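About Prudalel

Who we are

Small shop. We teach robots to do fiddly hand work by showing them. Somebody puts on the gloves or takes the handles, does the job through the robot, and we keep every second of it. Then somebody does it again. And again. Most days look like that.

Started as a side project at Mayrhofer, back when the whole setup was one arm on a rolling cart and a laptop with a dead battery. Now we have our own floor, 14 people on the payroll and 2 rooms with two-armed robots in them. Still have the cart. It holds the coffee machine.

What we work on

Putting parts where they go, mainly. Pegs, blocks, gears, cylinders. Sounds easy until you try it with somebody else's fingers and no feeling in the tips. We do our training on flat white boards with slots and holes, and blue parts to fit. A new operator gets a board on their first morning and usually hates it by lunch. Second day is better.

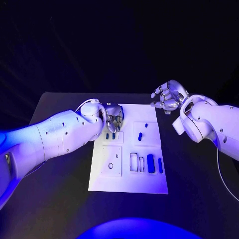
After the boards come customer jobs. Connectors, small pump parts, caps and seals. Same idea, worse lighting, tighter fit. A customer sends us a box of parts and a video of how their people do it by hand, and we work out how to do that with robot hands. Some jobs transfer over fine. Some need a new fixture or a different order of steps, and a couple we have sent back with a polite no.

How it goes

Every project runs on Hendance, our own remote control software. You move, the robot moves. Delay is short enough that people stop thinking about it after the first hour or so. Recordings go into Zerneo, which sorts them, flags the bad ones and lets a reviewer tag where a grasp starts and ends.

We keep the misses too. Dropped peg, wrong slot, second try. A robot that has only been shown perfect runs has no clue what to do when a part rolls, so we want those in there. Operators don't get marked down for them. That was a fight early on, glad we won it.

Sessions are short. Forty minutes, then off the controls, walk around, eat something. Hands get tired before people notice, and you can see it in the data, everything goes slow and wobbly. Two operators to a station, trading off.

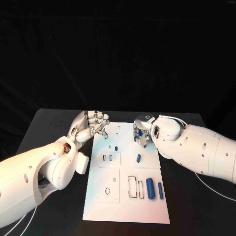

Board practice: both hands at the far end, blue cylinders clear of them.

Our operators

The part of the company we're proudest of. We have hired a dental tech, two piano teachers, a guy who rebuilt carburetors, several people who just play a lot of games. No degree needed. We look for patience and a steady pace. Speed comes by itself and frankly we would rather it came late.

Training takes three weeks. Week one is one hand only. Week two both hands, which is where people get stuck, becuase your left wants to copy your right. Week three you record for real, with a senior operator sitting next to you and mostly keeping quiet. Our current task list has 112 tasks on it and nobody is expected to know them all. Pick a family, get good, move over when you're bored.

Pay is hourly, same rate for recording and reviewing. Lunch on Wednesday is on us. 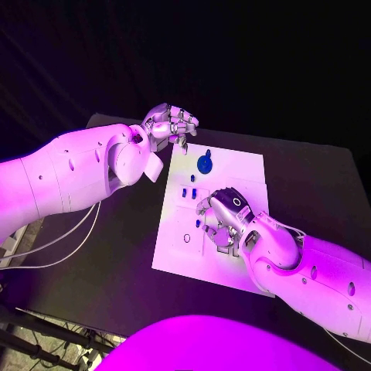
Board layouts get changed all the time. Our fixtures bench prints a new one whenever the operators complain the old one has gotten too easy, and they do complain. Gears came in that way. A toothed piece like the blue one with the short post in the middle asks for a different kind of care than a peg does, you have to think about how it's turned and not just where it sits. Little pegs are still the thing most people practice in there free time though. We're at layout 131 and the drawer of retired ones doesnt close anymore.

Who we work with

Mid-size manufacturers, a few labs, one toy company. We don't sell robots. We sell the recordings, the trained skill that comes out of them, and help getting it running on your floor. Own your data if you want to, we'll set up the stations at your place and train your people instead of ours. Takes longer, works fine.

Come by

Open floor one evening a month, next one is in September, doors at 5:30. Try the controls, move some pegs, get annoyed. Kids welcome if they can reach the handles. Parking behind the building, side entrance, ring twice, the first ring never seems to work.

Hiring operators and one fixture builder right now. Send a few lines about what you do with your hands. Resume optional.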